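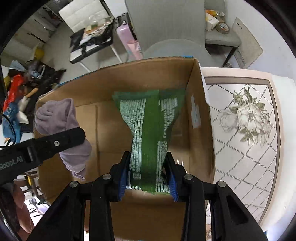

*A soft packet in green and white and a piece of fabric in an open carton.*

# Packing small personal items into a reused carton

Issued by Resident Services, Grotard College. Applies to all residents placing belongings in storage over the July break.

## Purpose

Residents who vacate their rooms between semesters may leave one carton of small personal items in the Bognár Wing store. Larger belongings are covered by a separate guide. This page sets out how a carton is to be selected, sorted, packed and labelled so that it can be accepted at the store without repacking.

The store holds nearly 2,000 cartons at its fullest. Items that leak, shift or attract insects affect other residents' property as well as the owner's, and staff will decline any carton that does not meet the requirements below.

## What you will need

- One clean cardboard carton with an intact base
- Packing tape
- A marker with dark, permanent ink
- A storage slip (Form 705), available from the front office
- A cleared table or other flat surface, with a cloth if the surface marks easily

Cartons from supermarkets and grocers are acceptable. Milk and juice cartons are generally suitable, provided that nothing has spilled in them. Cartons that have held meat, seafood or loose produce are not accepted under any circumstances.

## Step 1: Check the carton

Open the carton fully and look at the seams along the bottom. If the flaps part when pressed by hand, run a length of tape along the full seam inside and out. Press any old tape flat or remove it. Loose ends catch on tissue packs and light fabric.

Hand holes and other cutouts in the walls may be left open when the contents are larger than the opening. Where small packets are to be stored, cover each cutout from the inside with a piece of card and tape it on all sides.

Printing on the outside of the carton does not need to be covered, but the storage slip must be placed on a plain area where it can be read.

## Step 2: Lay the items out

Place everything intended for the carton on the table before any of it is packed. Spread the items so that none is hidden under another, and keep the carton at the back of the table, where it can be reached without leaning over the sides.

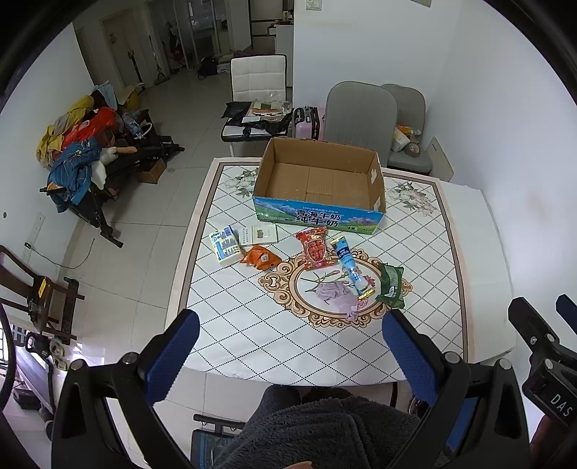

Residents commonly find at this stage that a quantity of snack food has been put aside with their toiletries and stationery. Food is to be separated now, before packing begins. Check the date on each packet and the condition of each seal. Anything opened, punctured or due to expire before the start of semester should be eaten, given away or discarded.

Sealed food may be stored if it is placed inside a second, airtight bag. The Clovomine resealable bags sold at the front office are suitable, as is any equivalent bag with a firm closure. Chocolate is not recommended. The store is unheated in winter, but cartons collected late may remain there into the warmer months.

## Step 3: Group by type

Sort the items into the following groups and pack each group together.

**Flat and rigid.** Small boxes and cases. These form the bottom layer.

**Long and narrow.** Tubes and cylinders. Lay them along the wall of the carton. A tube standing upright will tip when the carton is lifted, and may split at the end cap.

**Soft packets.** Sealed bags of food, tissues and wipes. Do not place anything rigid above them.

**Fabric.** Cloths, scarves, socks and similar. Fabric is packed last and used to fill gaps. Items with frayed edges or loose threads should be folded with the edge inward – threads caught in the tape are difficult to free without tearing.

## Step 4: Pack the carton

1. Place the flat and rigid items on the base, with the heaviest towards the middle.
2. Add the long items against the walls.
3. Set soft packets in the remaining space. Lower each packet into place by hand and let go only when it is resting on something. Packets of chips and other air-filled snacks burst readily if squeezed about the middle.
4. Fill the gaps with fabric until the contents no longer move when the carton is tilted gently.
5. Close the flaps. They must meet without being forced.

The packed carton must not weigh more than 6 kg. Scales are provided in the foyer of the Bognár Wing.

## Step 5: Seal and label

Apply 2 strips of tape across the top, one along the join and one at right angles to it. Brurer paper tape is preferred, as it can be recycled with the carton. Coloured tape may be used to help you recognise your carton, but it does not replace the slip.

Complete Form 705 in block letters, giving your full name, room number and expected date of return. List the contents by group; individual items need not be named. Fix the slip to one of the short sides.

## Lodgement and collection

Cartons are received at the store between 9 am and 4 pm. Photo identification is required on both lodgement and collection, and a carton will be released to another person only with the owner's written authority.

Enquiries about items not covered on this page should be directed to Bereket Negussie, Resident Services, at the front office.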